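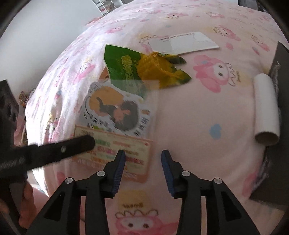
Posted in: Swaps & Parcels > Packing and Contents

Re: [swaps] What counts as a filler?

Minttu Peltonen wrote:
> My October box for Hallach is at 880 grams and the limit is
> 2,000, so I have room. I've got stickers and paper goods but
> I don't know whether flyers and cards from the shop count as
> filler or as items. Also, do you lay everything out before
> packing, or pack as you go?

Minttu,

Printed flyers and shop cards are filler. They don't go on the contents list unless your partner collects them. Stickers count as items, and a large die-cut one counts the same as a small one. Leave it in a plastic sleeve if you have one.

I lay everything out first. I use the bed, with a pink bunny blanket under it all, and I group the things the way I want them to go in the box.

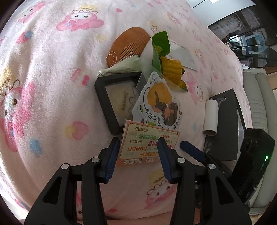

The comb should go in flat. Wrap the teeth in a folded sheet of paper and keep the string loop and the tassel clear of them, or they catch. The little black frame with "Sweet" on the fabric goes face down on something soft. I put the toy corn next to the corn sticker on the list so it's plain they go together. The flyer goes in last, on top.

Use the 175 mm box if it all fits. The next size up from Zuketitz costs more to send and you'd have to pad the corners.

Form 68 still wants a short description for each item. "Comb, wooden" is enough. Lim had one returned last time for writing "gifts" on every line.

I can check your list if you send it before you tape the box.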